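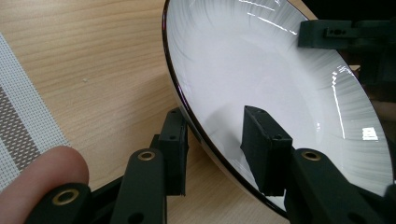 Figure 3. White bowl with a thin dark rim, tilted on its side above the table; part of the woven placemat at left.

4.2 What a laid place can tell us

The claim we set out to test is a familiar one from hospitality manuals: that a mat under the crockery makes people set a table more neatly. We had doubts from the start. The manuals give no evidence, and the one trial we could find, run in the canteen at Hundmont, compared tables with mats against tables that had been laid by different staff on a different day.

Our own setting was kept plain. Each of the 32 people taking part was given a wooden table, one placemat and a piece of white dark-rimmed crockery, and was asked to lay a place as they would at home. The instruction was left loose on purpose. A glossy glaze is awkward for this sort of work, as the ceiling lights show up in the inside of the bowl and can be taken for marks in the finish. Two of our raters did so in the first round, and their scores for cleanliness were dropped.
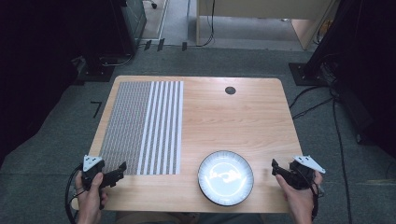
The mat is supposed to act as a target, yet a plate standing beside it is a perfectly sensible arrangement if the mat is meant for something else. Of the 32, 20 put the crockery on the mat and 7 put it next to the mat. The other 5 moved the mat away first. Earlier writers would score the last two groups as untidy. We see no good reason to do so – a person who leaves the mat clear may be saving it for a glass or a hot dish.

Pattern is a further problem. A mat that is finely speckled on one side and striped on the other offers several lines to work to, and we cannot say which of them, if any, people followed. The Murín scale treats every mat as a plain rectangle. Until that is put right, we would treat any score for "alignment" with caution, including ours.

Comments

plainware: Did you try it with no mat at all? Seems the obvious comparison.

tablelinen_k: I always put mine beside the mat. Glad to be told I'm not untidy.

reader77: Could the reference list be shared as a Zotero file?

Last updated: Friday, May 24, 2024

Contact | © Camport Working Papers | Back to top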